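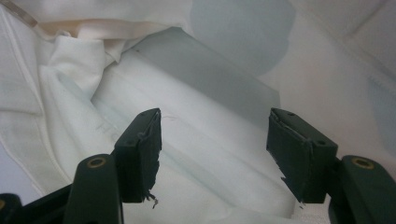

Folding and packing at Kindulley is what I've gathered here, 943 clips so far. I love the dull bits best – white cloth lying all rumpled, creases running every which way!

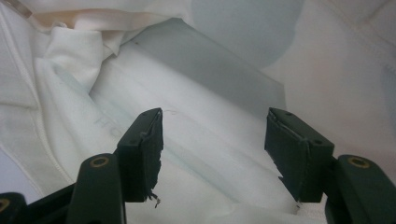
Bags come next. I like a soft tote for snacks, and seaweed goes in flat so the sheets don't get crushed.

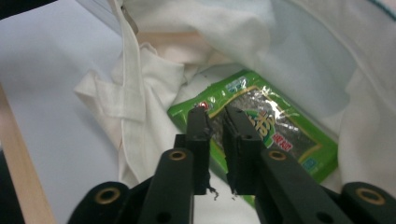

The other 88 clips are drawers, still unlabelled (sorry, maybe by August).

Sunday, by Asger Grímsdóttir
Datasets > Nulholm > Packing
© Mekia – Contact – Back to top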